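Volum and Jitotico Extend Match Data Agreement to Women's Second Division

Player tracking and set-piece reports to be supplied to all 11 clubs from September

FOR IMMEDIATE RELEASE

Volum, the soccer performance data company, has extended its agreement with the league operator Jitotico to cover the women's second division. Under the revised terms, all 11 clubs in the division will receive positional tracking, event data and a standard set-piece report for every league match, starting with the opening round in September.

The existing agreement covers the top division only. Clubs in the second division have so far bought match data individually or coded their own video, and the definitions used have varied from club to club. A ball recovery at one ground may have been logged as an interception at another. The extension places both divisions on a single event dictionary, which Volum maintains and revises once a year before the preseason.

"The coaches asked for comparability before they asked for volume," said Elin Morris, head of competitions at Jitotico. "A player who moves up a division should carry a record that the receiving club can read without converting it. That is the purpose of the agreement."

Scope of the data

Each match will produce 2 files. The first is a tracking file giving the position of every outfield player, both goalkeepers and the ball. The second is an event file listing passes, shots, duels, recoveries, fouls and restarts, each with a time stamp and pitch location. The average event file in the top division last season held more than 2,000 entries, and the company expects the second division to produce files of similar size.

Files will be delivered to the home and away clubs by 11 p.m. on the day of the match for afternoon kickoffs. Evening matches will be delivered by noon the following day. Corrections may be submitted by either club through the shared portal and will be reviewed by a Volum analyst. Where a correction changes a goal, assist or card, Jitotico's match record takes precedence.

The set-piece report covers corners, free kicks in the attacking third and long throws. It records the delivery type, the first contact, the second contact and the defensive arrangement at the moment of the kick. Reports are issued in a fixed format so that coaching staff can place two matches side by side.

Defensive arrangements are classed as zonal, player-marking or mixed. The mixed class was split last year after analysts found that it was being applied to almost any corner with a player stationed at the near post – a habit that made the category of little use to opponents preparing for a match. The revised classes will apply to the second division from the outset.

Training for club staff

Clubs will each nominate one member of staff to act as data contact. Contacts will attend an online course before the season covering file structure, the event dictionary and the correction procedure. The course was written by Glenys Harries, lead analyst at Volum, and Natnael Bogale, who coached in the division before joining the company.

"Most of the staff we will be working with also take training sessions, drive the kit van or run the warm-up," said Bogale. "The course assumes they have 20 minutes between other jobs. Each unit can be stopped and picked up again."

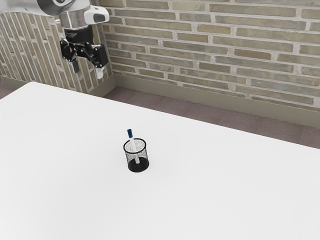

Robot arm and pen cup on a white table (computer rendering).

Course material will remain available throughout the season. Clubs that appoint a new data contact after the opening round may enroll that person at no additional charge.

Use of player data

Individual player data will be available to the player's own club and, for league matches, to the opponent in that match. Physical output figures, including distance covered and sprint counts, will not be published by the league. Players may request a copy of their own season file through their club. The terms were reviewed by Elfriede Eichhorn, Jitotico's data protection lead, before signature.

Broadcasters and media outlets will have access to a reduced set of match statistics – possession, shots, corners and pass completion – through the league's existing feed.

Financial terms have not been disclosed.

About Volum

Volum supplies tracking data, event data and analysis tools to soccer leagues and clubs.

About Jitotico

Jitotico operates the top two divisions of women's league soccer, including scheduling, registration and match records.

Media contact: Mabli Craddock, Communications, Volum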